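Two new grippers go head to head at Carrasco

16 Mar 2019

The Carrasco lab has started trying out two grippers on the job everyone there wants solved: taking old desktop computers apart! 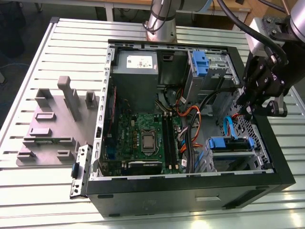
Noelia Mateos wants 50 runs from each gripper before she picks a favorite. The black one with the angular fingers is up first, over a tower with its side panel off and both long memory slots empty. Blue plastic latches on the drive bays should make a great test of grip (and patience). Results are due in August.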